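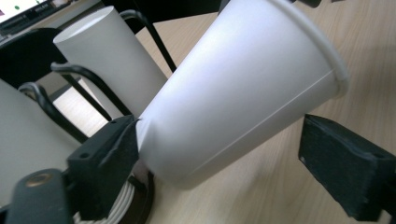 White paper cup on its side, with the rolled rim at the wide end and the side seam faintly visible along the wall

A paper cup is a drinking cup made of paperboard, usually lined or coated so that liquid does not soak into the wall. Most are thrown away after a single use. Paper cups hold coffee, tea, water, soda, soup, ice cream and mouthwash, and outside the kitchen they turn up as paint pots, seed starters, dice shakers and half of a string telephone. Few household objects put so much clever folding into so little material, and a close look at one is well worth the two minutes it takes.

Construction

A typical paper cup has only two parts, a sidewall and a bottom. There is no separate rim piece and usually no handle.

The sidewall starts as a flat, fan-shaped piece of board called a blank. When the two straight edges of the fan are brought together, the curved edges become the mouth and the base, and the cup gets its taper for free. The taper does several jobs at once. It lets cups nest in a tall stack, it makes them easy to pull apart, and it gives the hand a surface that grows wider toward the top, so the cup tends to stay put in the fingers.

Where the straight edges overlap there is a seam. On a plain white cup it can be hard to find by eye, but a fingernail drawn around the wall will usually catch on it. The overlap is a double thickness of board and is the stiffest strip of the whole wall. Many coffee drinkers turn a lid so that the drinking hole sits away from the seam, as the small step at the rim is a common place for drips.

The rim is the loveliest part. The top edge of the wall is curled outward and rolled under itself into a bead. A raw paper edge would feel sharp against the lip and go soggy quickly. Rolled, it feels smooth, keeps most of the cut edge tucked out of the way, and stiffens the mouth so that the cup holds its round shape when it is picked up. It is also the part that a snap-on lid grips. Anyone who has unrolled a rim with a thumbnail and then tried to drink from the cup knows how much that little bead was doing.

The bottom is a disk with its edge bent downward to form a shallow skirt. The lower end of the sidewall is folded up and around this skirt and pressed tight. The disk therefore sits a little above the table, leaving a recess under the cup. This recess keeps the bottom from resting directly on a wet surface and helps the cup stand level even when the disk sags slightly under a full load.

Materials

The board used for cups is stiff enough to stand on its own but flexible enough to be curled without cracking. It is often bleached white on both sides. Natural brown board is also used, especially for outer sleeves and for cups with a plain, rustic look.

Paper alone gives way to liquid sooner or later, so a barrier is needed. Three approaches are common:

Wax. Melted wax is applied to the formed cup or to the board. Waxed cups are good for cold drinks but poor for hot ones, as the wax softens and can end up floating on the coffee.

Plastic film. A thin layer of polyethylene is bonded to the board before the blanks are cut. Cups for hot drinks are generally coated on the inside only. Cups for cold drinks may be coated on both sides, so that condensation on the outside does not weaken the wall.

Plant-based and water-based coatings. Polylactic acid, made from plant sugars, is used in much the same way as polyethylene. Dispersion coatings are put on as a liquid and dried, and can leave a thinner barrier layer.

The film does a second job that is easy to miss. At the seam and around the bottom it is heated until it softens, and when the parts are pressed together it works as the glue. On many coated cups no other adhesive is used.

Manufacture

Board arrives at the cup plant in large rolls. If the cups are to be decorated, the board is printed while it is still flat. Artwork has to be drawn along the same curve as the blank — straight lines of text on a flat fan would swoop oddly once the cup was formed — and the printed sheets have a pleasing, rainbow-like look before they are cut.

Forming follows in a set order. A blank is wrapped around a tapered metal form called a mandrel, and the overlap is heated and clamped. The bottom disk is punched, shaped and pushed into place. The lower edge is heated, folded in and pressed against the skirt, a step often called knurling because it leaves fine ridges around the inside of the base. Finally the top edge is lightly lubricated and curled. Finished cups are blown or dropped into stacks, counted and slid into plastic sleeves.

Output varies a great deal from plant to plant. The forming line at the Aerts works in Mundside, a popular stop for school tours, turns out 4000 cups an hour on its oldest machine, and visitors can watch the rims curl through a window at the end of the line. The plant's newer machines run faster, but the old one is easier to follow by eye and is everyone's favorite.

Shapes and types

Flat-bottomed cups are by far the most familiar kind. Small ones are used for espresso, samples and rinsing, medium ones for coffee and water, and large ones for soft drinks. Short, wide versions of the same design are used for soup and ice cream and are usually called tubs or food containers.

Cone cups have no bottom at all. A piece of paper is rolled to a point and fastened, and the result cannot be set down while full. They use very little material and are a fine match for water coolers, where the drink is finished on the spot. They are also the classic holder for shaved ice.

Pleated cups, the tiny kind used for ketchup and other condiments, are pressed from a flat round sheet. The extra paper around the edge is gathered into folds, so there is no seam. They spread open when pulled at the rim, which makes more room for the sauce.

Double-wall cups have an outer wrap around the ordinary sidewall with a layer of air between. The air slows the flow of heat to the hand. Ripple cups use a corrugated outer layer for the same purpose, and the ridges give a very good grip. A loose cardboard sleeve does a similar job and can be moved from one cup to the next.

Handled cups carry a pair of fold-out paper wings or a glued loop. They were once common in vending machines and are still sold for parties.

History

Cups folded or molded from paper were known in China many centuries ago, where they were used for serving tea. The modern disposable cup took hold in the United States in the early twentieth century. Before that, public water barrels, school pumps and railroad cars often had a single shared dipper or tin cup. As people became more aware of how illness spreads, shared cups were banned in many places, and a clean paper cup for each drinker became the obvious replacement. Early cups were often sold along with a dispenser, some of them beautiful glass and metal pieces that are sought after today.

Plastic-coated board widened the cup's range in the following decades by making it dependable with hot drinks, and the growth of takeout coffee brought printed cups to sidewalks nearly everywhere.

Storage and dispensing

Cups are stored in nested stacks, either upright or upside down. Only the rims and a narrow band of wall show on the outside of a stack, so a long column of cups takes up surprisingly little space. Stacks should not be forced together. A cup jammed too far into its neighbor forms a near-airtight fit and will come away with another cup attached, a familiar nuisance at coffee counters.

Wall-mounted tubes release one cup at a time from below, holding back the next by its rim. Countertop wire racks and turntables are common in break rooms. The Vulonside rack, named for the town where it was first sold, holds 6 stacks side by side and is still a regular sight in church halls and clubhouses in that area. Wamudex makes a spring-loaded counter version that keeps the top cup at a constant height.

Other uses

Teachers are devoted to paper cups, and for good reason. They can be cut with ordinary scissors, drawn on with any marker and pierced with a pencil. Two cups and a length of string make a working telephone, provided the string is kept tight. A stack of them becomes a castle, a bowling set or a pyramid contest.

Gardeners start seedlings in them after poking drainage holes in the bottom. Painters use uncoated or waxed cups for small amounts of color, though strong solvents can attack some linings. Bakers use small cups as molds for frozen treats. The cup can simply be torn down the side and peeled off once the treat is solid.

Disposal and recycling

The lining that makes a paper cup useful also makes it harder to recycle. The fibers are long and of good quality, but they have to be separated from the film in a pulper, and not every paper mill is set up to do this. Some towns accept cups with other paper, some collect them separately, and some ask for them to go in the trash. Cups with a plant-based lining may be suitable for industrial composting but often break down slowly in a backyard heap.

Rinsing out leftover drink, taking off the lid and nesting the cups together all make collection easier. Plastic lids and paper sleeves are usually sorted separately from the cup.

See also

Cone cup
Cup sleeve
Drinking straw
Paperboard
String telephone
Water cooler

This page was last edited on Sep 19, 2022.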